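Barnside Card Binder and Catalog: Owner's Guide

Section 3. Sorting and loading your cards

The Barnside binder holds 200 standard trading cards. Sets of 300 or more need a second binder or the Hakberg expansion pages (sold separately).

Before you start
Wash and dry your hands. Sort by set first, then by card number. Keep autograph and relic cards to one side – they are thicker and go in the Triltau pockets at the back.

1. Print the checklist for each set you own from the Kuo catalog disc.
2. Mark off the cards you have.
3. Put duplicates in the trade box. 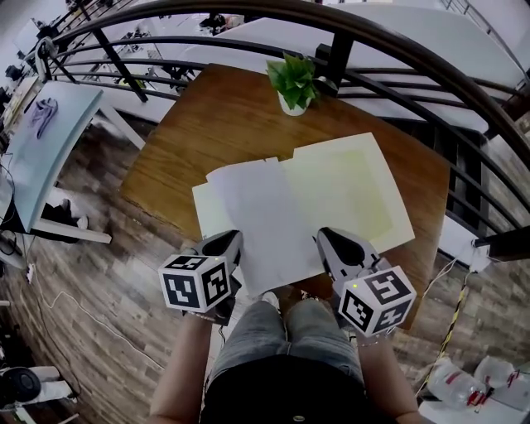
Checklists for long-running sets can take up many pages, and the order matters when you come to fill the pockets. Print one series at a time and clip it before printing the next. Loose sheets slide out of line quickly, like the white and cream pile on the left of the table, and it is easy to skip a page when you are checking numbers. Keep base cards and inserts on separate lists.

4. Open the binder flat and release the rings with both tabs.
5. Load the pages from back to front.
6. Slide each card in from the top, face forward. Do not bend the pocket to widen it.

Caution: Never load a card with a sleeve and a hard case together. The pocket seam may split.

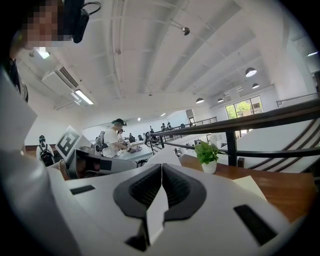 Cream sheet on the brown table.

7. Close the rings and check that they meet.
8. Write the set name and first card number on the spine label.

Note: The catalog stores up to 500 entries per collection. To go past this limit, start a new collection under a different name.

Store the binder upright and out of direct sun. Do not stack binders flat – the weight can leave ring marks on the inner cards.

Guide text: Pádraig Dunne. Revised May 11, 2018.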